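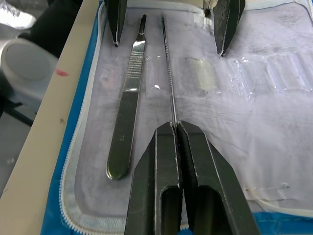
**Figure 2.** Instruments on the opened pouch of a student dissection kit.

The second group of objects in our study is the dissection kit, which students at the Stilham and Stavside schools receive at the start of the course and keep until the end. We were interested in how the instruments are put back after a class, and in which of them are most often mixed up or lost. Bălan has argued that long and thin tools are harder to return to their place than wide ones, and our material partly supports this view. A probe and a scalpel handle (Figure 2) are both of metal and both have a textured grip, but the handle is wide and rounded at its butt end and carries an engraved "4" on the lower part, so it can be recognized even when it lies among others. The probe gives the student much less to look for. In the records from March, 148 of the 528 returned kits had at least one instrument in a wrong position, and in most of these kits it was the probe.

The pouch itself also plays a role. When it is opened flat, it serves as a small work surface during the class, and the students lay the instruments on the fabric in the order of use. This order is seldom the order of storage. In the interviews, 14 students told us that they simply close the zipper over the instruments as they lie — they sort them later at home, or before the next class. The teachers at Zurkdale, where we made the pilot, had noticed the same habit and asked for a printed outline of each instrument inside the pouch.

Scalpel handles were counted separately from blades in all tables. The blades are kept by the teacher and were not part of the returned kits, so a handle without a blade was recorded as complete. We followed here the coding scheme of Birthe Fogh, with one change: an instrument which lay in the correct place but with its tip in the opposite direction was coded as correctly returned. The effect of this change on the results is discussed in the next section.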